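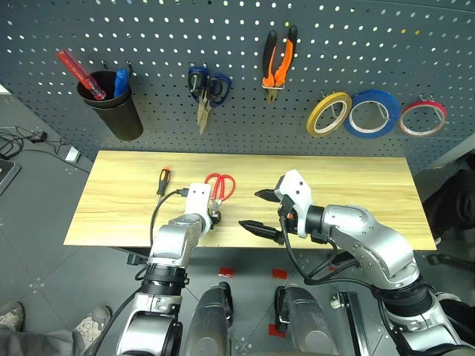
Olbridge, Rurdale site
Workplace inspection: two-arm cell and tool bench
July 2023
Inspected by: Nest Trevor
Type of visit: follow-up to the December inspection

Marking: OK, Action, or N/A. Comments are mine unless marked otherwise.

1. Before starting

1.1 Area supervisor told that inspection is under way. OK
1.2 Sign-in sheet at the cell filled in for the shift. OK
1.3 Last inspection report available at the cell. Action
Comment: The report was in the office. Print a copy and leave it in the folder with the risk assessment.

2. Bench and hand tools

2.1 Every tool in use has a hanging place on the pegboard. Action
Comment: Scissors and a small screwdriver were on the table top within reach of the arms. Agreed rule is that tools go back on the board before the arms are enabled, unless the tool is part of the task. If it is part of the task it goes on the task card. The card for this job does not mention either.
2.2 Blades and points on the pegboard face down. OK
Comment: Checked the hanging scissors. The screwdrivers in the cup can stay as they are.
2.3 Tape rolls secure on their hooks. OK
2.4 Board fixings tight, no movement when pulled by hand. OK
2.5 Table height. Action
Comment: The bench is 700 mm high. That was chosen for the arms. Staff who now do the tidying and setting out by hand are bending more than they did at the old packing bench. Two people raised this separately. Ask Oei whether the arms can be set up again for a higher table, and what it would cost.

3. Arms and grippers

3.1 Emergency stop tested from both positions. OK
3.2 Reduced speed selected when anyone is at the bench. OK
3.3 Gripper fingers free of cracks and loose screws. OK
3.4 Cables on the arms clipped and clear of the joints. Action
Comment: There is slack at the wrist on the left arm and under the right arm. Watch both through a full movement and re-clip where needed. Sakix to do this at the next service visit, or sooner if anything catches.
3.5 Fault log kept up to date. OK
Comment: 161 stops logged since the December inspection. Most are dropped items. Three were a person reaching in to pick something up without pausing the arms first. See 5.2.

4. Floor and access

4.1 Cables off the floor or covered. Action
Comment: Tangled cables on the floor beside the laptop. This was also on the December list. Fit a cable cover or move the laptop on to a shelf.
4.2 Floor markers in place and readable. OK
4.3 Chairs kept back from the arms when not in use. Action
Comment: Agree a parking place for the chair and mark it.
4.4 Footwear closed and flat. OK
Comment: Trainers are allowed here under the site rules. Safety shoes are still required past the loading door.

5. People and the change in work

5.1 Everyone on the rota trained on the cell. Action
Comment: Two starters on the evening shift have had the talk but not the practical. They should not work here alone until they have.
5.2 Staff know to pause before reaching in. Action
Comment: They know. The pause takes a while to clear and they are trying to keep the count up. The target is 168 items a shift and it was set before the arms arrived. I have asked for it to be looked at again.
5.3 Breaks taken as rostered. Action
Comment: Sorting used to be a two-person job and one covered for the other. Now one person minds the cell and waits for relief, which was late on both shifts I looked at. Name a relief person on the rota.
5.4 Staff consulted on changes to their duties. OK
Comment: Meeting held, notes on the board. Staff said their hands ache less than before. They also said that watching the arms is tiring and that they miss having someone to talk to.
5.5 Pay grades reviewed for cell minders. N/A
Comment: Outside this checklist. Passed to the site manager.

6. Outstanding from last time

Guard on bench corner: done.
Lighting over table: done.
Floor cables: not done, see 4.1.

Copies to site manager, shift leads, cell folder.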